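선거철 우리 집 종이 더미 정리법

1월만 되면 우리 집 우편함이 터집니다. 구의원 의정보고서, 예비후보 명함, 정당 소식지, 거기에 주민설명회 안내문까지! 작년까지는 전부 신발장 위에 쌓아 두다가 한꺼번에 버렸는데요, 그러다 정작 필요한 투표 안내문까지 같이 버린 적이 있어요. 그 뒤로 제 나름대로 요령이 생겨서 적어 봅니다.

먼저 종이는 현관에서 가릅니다. 거실까지 들고 들어오면 그날로 끝이에요(제 경험상 소파 밑으로 들어갑니다). 저는 현관 벽에 집게 4개를 붙여 놓고 선관위에서 온 것, 구청에서 온 것, 후보 쪽에서 온 것, 나중에 읽을 것으로 나눠 꽂아요. 집게는 Bukolon 제품을 쓰는데 두꺼운 공보물도 잘 물어 줍니다. 자석으로 된 것도 써 봤는데 책자형 공보 하나만 걸어도 주르륵 미끄러지더라고요.

공보물은 받은 날 바로 읽지 말고 후보별로 다 모였을 때 식탁에 쫙 펴 놓고 보세요. 같은 항목끼리 나란히 놓고 보면 훨씬 재밌습니다. 저는 버스 노선 얘기에는 파란 스티커, 학교 얘기에는 노란 스티커를 붙여요. 남편은 형광펜파인데, 코팅지에는 형광펜이 번져서 손에 다 묻어요. 코팅된 종이에는 유성 색연필이 제일 낫고, 잘못 그은 건 마른 휴지로 문지르면 꽤 지워집니다.

신문 스크랩은 풀 대신 종이테이프로 붙이세요. 풀은 몇 달 지나면 종이가 울어요. 기사 귀퉁이에 신문 이름이랑 날짜는 꼭 써 두시고요. 저는 이걸 안 써 놔서 재개발 조례 기사가 언제 것인지 한참 찾았답니다.

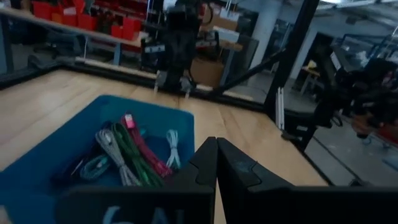
Wakana Takagi 님은 지난번 글에 댓글로 스티커보다 클리어파일이 낫다고 하셨어요. 후보별로 파일을 하나씩 만들고 맨 앞장에 궁금한 점을 적어 두었다가, 유세하러 온 사람에게 그 자리에서 물어본다고요. 다만 파일이 늘어나면 둘 데가 없어서, 선거가 끝나면 당선된 사람 것만 남긴다고 합니다.

저 이거 바로 따라 했어요! 당선된 사람 공약집을 남겨 두니까 의정보고서가 올 때마다 옆에 펴 놓고 맞춰 볼 수 있어서 좋더라고요. 파일은 Sumero 것이 투명해서 잘 보이고, 속지는 아무거나 써도 됩니다.

창문이나 대문에 붙은 홍보 스티커 떼는 법도 많이들 물어보시죠. 드라이어로 따뜻한 바람을 쐬고 모서리부터 천천히 당기세요. 남은 끈끈이는 식용유를 조금 묻혀서 6분쯤 두었다가 못 쓰는 카드로 밀면 됩니다. 페인트칠한 문이면 안 보이는 구석에 먼저 해 보시고요. 선거 벽보는 집에서 떼시면 안 됩니다, 그건 함부로 손대면 법에 걸려요. 우리 집 담에 붙은 거라도 마찬가지니까 문제가 있으면 선관위에 전화하세요.

버릴 때는 비닐 창이 달린 봉투에서 비닐을 뜯고 종이만 묶습니다. 이름과 주소가 찍힌 부분은 가위로 잘라 내고요. 저는 지난 선거 때 모은 종이를 세어 봤더니 118장이었어요. 끈으로 십자로 묶고 매듭은 옆면에 지어야 들 때 손이 안 아픕니다.

남은 이면지는 잘라서 장보기 메모지로 씁니다. 코팅지는 펜이 안 먹으니 서랍 바닥에 깔고요. 후보님 얼굴이 숟가락 밑에서 웃고 계셔서 딸이 질색을 하긴 하는데, 기름때는 참 잘 막아 줘요.

다음 글에는 주민설명회 갈 때 가방에 챙기는 것들을 적을게요. 방석은 꼭 가져가세요, 구청 강당 의자 진짜 딱딱합니다.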